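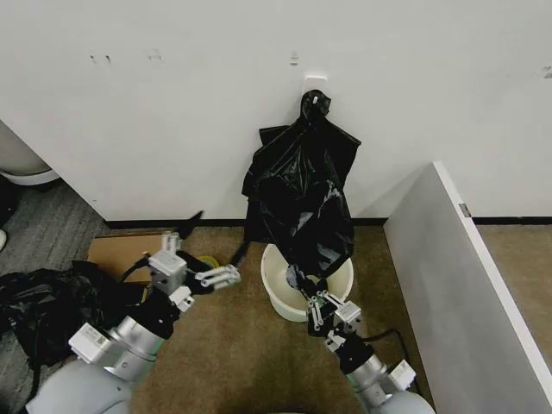
Can an adhesive hook hold up a garbage bag over a bucket well enough to be worth using?

For light trash, for a while, if you accept that the hook decides when it's over.

Notebook, April, 4:15 in the afternoon

Karim wants the hook-and-bucket setup written up before it gets copied to the other rooms. I'm writing it up. I am not yet convinced it should be copied.

The claim, as he put it to me: a liner in a bucket slides down as soon as anything heavy goes in, so you tie the top to a hook on the wall and it can't slide. Fine. But the same knot that stops it sliding also shuts the top of the bag. You then have to find an opening lower down, near the rim of the bucket, and pull it wide. So we've swapped a bag that falls in for a bag that has to be opened every time. Parvaneh says you get used to it. People get used to plenty of bad bins.

What I'd accept so far:
The white bucket is a decent size for it. The bag reaches down inside with some slack.
Black bags hide what's in them, good for looks, bad for knowing when to empty.
The knot goes over the hook without tools and comes off the same way.

What I don't accept:
That the small hook is strong enough. Hamidreza quoted me a load rating from memory and couldn't find the packet. A rating for a steady pull straight down says little about someone yanking the plastic sideways.
That the wall is a fair test. It's painted and already has scuffs and small dark marks on it. If the hook takes paint with it, we won't be able to tell old damage from new unless somebody marks the spot first. I've asked for a pencil outline.
That it saves bags. Stores gave me 93 used in the last period against 1289 for the building. Those two numbers don't cover the same weeks, so I'm not drawing anything from them, and I'd ask Esmaeil not to either.

Alternatives raised: a Holik clip ring for the rim (Marjan has a catalog page, no sample), or just folding the bag over the edge of the bucket like everyone does at home. I'd like the fold-over tried properly before we buy rings. It costs nothing and I suspect it does most of the job.

Housekeeping, same corner. The spare bags are in a heap on the carpet. They should be flat in a drawer or on a roll, as separating one from a pile is half the annoyance. The yellow-green tape is on the floor too. The flattened cardboard against the baseboard could go to recycling – unless it's Marjan's, ask first.

To do
Pencil outline at the hook (Hamidreza)
Fold-over for 3 days, same bucket, same kind of bag
Then hook again for 3 days, and write down every time it slips or drops, including the ones that get fixed quietly
Find the hook packet

Karim thinks six days is too long for a trash can. He may be right, but he's the one who wants it in every room.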